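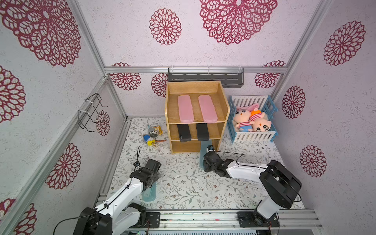

# The Tidy Hour

Tamsin Kingi had bet her sister a month of dishes that the arms would finish the shelf before dinner, and at twenty past four she still thought she was going to win.

"Come on," she told the left one. "You know this. You did this yesterday!"

The left arm did not know this. It had come down toward the floor and stopped in the air above the blue panel, and there it stayed, thinking whatever it is that an arm thinks. The right arm was having a better day. It had its own panel by the edge and was fussing with it at the foot of the shelf, a hair to the left, a hair back, like somebody hanging a picture while their spouse calls out directions from the couch.

She loved this part. She'd worked at Jurnent for two years and she still pulled her chair up close for it, chin on her fists, coffee going cold on the filing cabinet. Other people at the company liked the speed tests. Tamsin liked the nursery. She had picked the wallpaper herself, the big crimson flowers, over the objections of Barnard, who said it would confuse the vision system.

"Good," she'd said. "My grandmother's wallpaper confused everybody. If it can't work in my grandmother's house, who's it for?"

So the wallpaper went up, and the vine-patterned mat went down, and for three weeks the arms reached very gently for printed flowers. Then one morning they quit doing it. She had run down the hall to get Barnard and he'd missed it, of course, and had to watch the recording, and then he watched it again.

The left gripper twitched.

"Yes," said Tamsin.

It dropped an inch, opened, and closed on nothing.

"Okay. No. But close!"

Joshi put his head around the door. He was carrying his jacket, so he was leaving, but he always stopped at the nursery on his way out and he always asked the same thing. "Can it do my house yet?"

"What's in your house?"

"Two boys and a dog."

"Then no." She rolled her chair over to make room. "It put the cases up, though. Watch the log, it's beautiful. Pink on top, black in the middle. I didn't tell it which shelf, I only said *put the cases away* and it sorted them."

He leaned in. "One of the pink ones is crooked."

"It's slightly crooked."

"My wife would say it's crooked."

"Your wife has hands," said Tamsin. "Give it a minute."

He laughed and sat down on the edge of the desk, jacket in his lap. The trial had run 42 minutes by then. A kid could have done the whole job in five, if you could get the kid to do it, and that was the part Tamsin kept coming back to when her sister teased her. She had been that kid. She had shoved everything under the bed every single time, until the bed wouldn't sit flat.

"What about the stuff on the floor?" Joshi asked. "By the wall there."

"The pile's hard. There's string, there's a strap. It hates a strap. It picks up one end and then it doesn't know whether it's holding the strap or the strap's holding it." She waved at the crib. "It's very good with dolls. I had it do nothing but dolls for 600 runs. You can hand it any soft thing you like."

"And the panels?"

"Panels are new. They're see-through, so it half sees them. It looks at that one on the floor and I think mostly it sees leaves."

They watched. The right arm held on to its panel. The left one hung over the other, black fingers apart, its cable swinging a little. Down the hall somebody was running a vacuum, an ordinary one, pushed by an ordinary person, and Tamsin thought about the Bandeck order and the woman there who'd written to ask if it could fold towels. She'd written back a whole page. The page said no, with a great many exciting exceptions.

The gripper came down again. It went past where it had stopped before. It tilted, in a way she hadn't seen in any of the other runs, and slid one finger along the edge of the panel that stood up off the mat.

Joshi had stopped moving. "Is that it?"

"Shh."

"Did you teach it that?"

"I did not," said Tamsin, and she was already on her feet. "I did *not* teach it that! Go get Barnard. Go, go, he's going to miss it again."

Joshi went, and left his jacket on the floor.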